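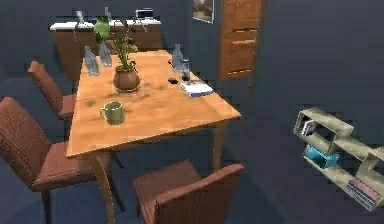 Figure 1. Dining table in the simulated apartment, with bottles, a potted plant and a green mug in place.

Progress Report to the Werner Fund
Project: Avach household table-clearing arm
Host: Odinley Shared Workshop
Submitted by: Mitra Mazandarani, project lead
Date: 30 Jan 2020

1. Purpose of this report

This report describes the work carried out since the award was confirmed in October. It covers the simulation environment, the mechanical build, spending to date and the work planned for the next period. It is submitted under the reporting terms of the grant.

2. Summary of status

The project is building a low-cost arm on a wheeled base that can clear light items from a dining table and carry them to a kitchen counter. The simulation work is on schedule. The mechanical build is two weeks behind schedule, owing to a late delivery of shoulder bearings. No change to the overall completion date is requested.

3. Simulation environment

The apartment model is now in regular use. The table carries the kinds of items the arm is expected to meet in a home: clear glass bottles, a mug, a dark drinking glass and a book or flat box. Chairs stand close to the table and limit the directions from which the base can approach. A counter with a white top along the back wall serves as the drop-off area.

Clear glass remains the most difficult material for the detection software. In the current test series, 81 trial runs were completed with the planning software, known within the project as Palma. Most of the failed runs involved a bottle that was partly hidden by another item. Changes to the viewpoint selection routine have been written and will be tested in the next period.

The chairs were at first treated as fixed obstacles. Following a review with the workshop's technical lead, they are now placed at slightly different positions at the start of each run, so that Palma does not come to depend on a single layout.

4. Approach routes and low light

Work has also begun on moving the base through the rest of the apartment model — in particular the stretch of floor between the tall gray appliance and the dining table. The walls and floor are close in tone, and the lighting on this side is low. Early runs showed that the base estimated its distance to the floor edge poorly under these conditions.

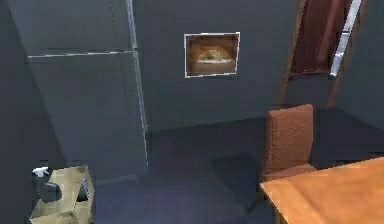 Can the navigation software be used on the physical base without being rewritten?
The same code will run on both, but the speed limits and the stopping distance must be set again once the loaded base has been weighed.

5. Mechanical build

The base frame has been welded, squared and painted. The drive motors are mounted and have been run on the bench without load. The upper arm has been cut and drilled, and assembly will begin when the shoulder bearings have been checked against the drawings. The first set of gripper pads was rejected for uneven thickness, and a second set is being cast in the workshop.

An emergency stop has been fitted to the base and wired directly to the motor supply. The workshop requires this of all moving machinery, and the inspection was passed at the first visit.

6. Spending

Spending to date is $3,874, which is within the approved budget for the period. The largest items were the drive motors and the motor controllers. Bench fees at Odinley have been charged at the agreed rate. Receipts are held by the project lead and can be supplied on request.

7. Work planned for the next period

Assemble the arm and fit it to the base.
Repeat the clear glass trials with the new viewpoint routine.
Complete low-light route tests in the apartment model.
Carry out 4 supervised sessions with the physical base in the workshop.

8. Matters for the funder's attention

The project requests approval to move part of the travel allowance to the purchase of a spare motor controller. The total award would be unchanged. A decision before the arm is fitted to the base would be appreciated — the present controllers have no replacement on hand, and a failure would halt testing.

Mitra Mazandarani
Project Lead, Avach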